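The segmentation job failed on the woven things again, and Lucía Goicoechea opened a ticket before she took her coat off. Pose recovery was fine. The marker tracks from both grippers closed to within tolerance. The object label flipped 12 times in 380 steps: basket, hat, basket, unknown.

"It's the coil," said Byung-chul Ma. "The encoder sees texture and stops looking at shape."

"Then the planner should hold its last belief."

"It does. For 500 milliseconds."

She pulled the segments the checker had rejected and laid them side by side. 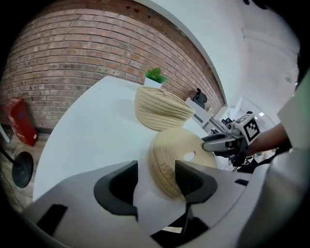
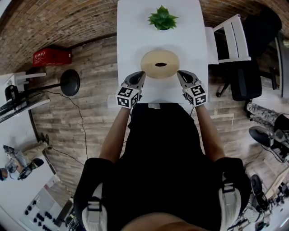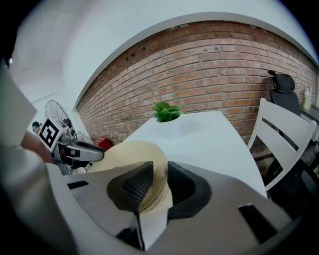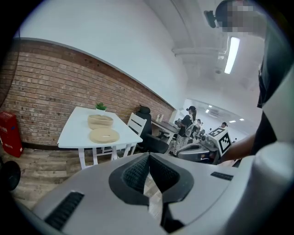
Kiltley Quarterly, Issue 12, p. 38

Octavian Vlad had written the checker in May and left for Bellville in June. His comments were short. One of them, at line 2901, read: if unsure, ask Otis. Otis was the scheduler. It had never been given a way to answer.

Lucía raised the hold time to two seconds and reran the batch. The label flipped four times. She tied the belief to the marker track, so that a thing between two closed fingers kept its name until they opened, and ran it again. The label flipped once, at the very end, to unknown.

"Release event," said Byung-chul. "It lets go and forgets."

"Is that in the spec?"

He searched. The spec covered grasp, lift, transfer and place. It had a heading for afterward with no text under it.

She left the ticket open, assigned it to Otis, and went to find her coat.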